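Can robots do the boring bathroom jobs yet?
Forum: Home Automation > Machines and Chores
Page 1 of 1

skeltitz_shed
Posted 7:12 pm
I've been reading this board since April and I think we need a thread just for chores. Backflips are fun and all, but I want to know who is getting near the stuff I do every morning before coffee. Wiping the sink. Swapping the hand towel. Picking a sock off the floor. My vacuum bot (an old Triltau, 19 months of dog hair and still going!) does one job and I love it for that, but it has no hands. So what's out there with hands?

tandov_fan
Posted 7:40 pm
Hands are where it gets exciting! Two years ago everybody was showing off blocks and plastic cups, hard things that stay where you put them. Now people are going after cloth, and cloth is horrible. It folds under itself, it slides, it never has the same shape two times in a row. I get a little giddy every time I see fingers near a towel, I don't care who laughs.

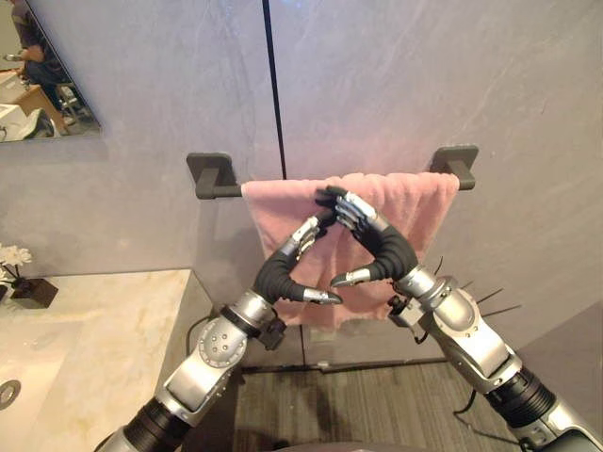
Both hands on the pink towel, just under the bar.

Look at where the fingertips are, up near the top edge, with the thumbs pointing in toward each other. I'd go for the same spot myself if I wanted to straighten a towel or pull it off. And it's a normal bathroom with a counter and flowers and a mirror, so plenty to bump into. I'd call towels 80 percent of the way there.

gripe_and_grip
Posted 8:05 pm
80 percent of what? One picture of hands on a towel tells you there are hands on a towel. Did it come off the bar? Did it go back on straight? You can't get that from a still. I work in a shop where we tried to get an arm to load rags into a bin, and the arm reached the rags every single time. Letting go of them was the trouble.

tandov_fan
Posted 8:11 pm
OK fair, I made up the 80. But reaching with two hands at once without knocking them together is worth a cheer, come on.

ladan_b
Posted 8:33 pm
Ladan Bakhtiari here, I fix laundry equipment for a living. Gripe is right about letting go. Terry cloth loops catch on anything with an edge, and those hands have a lot of joints. I'd want to see it with a thin glove on. That said, I'm with tandov_fan on the mood! We had a Jalali folding machine in the plant that needed a person to feed every piece flat, 817 pieces on a busy shift. If a pair of hands could do only the feeding, I'd be thrilled. It doesn't need to know what a towel is for.

skeltitz_shed
Posted 8:50 pm
Ladan, would you pay for it though? I have a number in my head and it's $2000.

ladan_b
Posted 8:58 pm
For the plant, way more. For my bathroom, zero, I have a teenager.

arne_baumgart
Posted 9:20 pm
I disagree with the whole "one chore at a time" idea. A machine that only does towels is a towel machine. Show me one that does the towel, then wipes around the drain, then moves the planter and puts it back. It's the changing over that eats the time, same as on our shop floor. Setup is slow and the job itself is quick.

gripe_and_grip
Posted 9:31 pm
Arne and I finally agree on something, mark the calendar.

tandov_fan
Posted 9:44 pm
You two are no fun and I still think it's great. Anybody have video of wet cloth? I'd love to see one wring out a rag.

skeltitz_shed
Posted 9:52 pm
Seconding the rag. Starting a list in the first post, send me links.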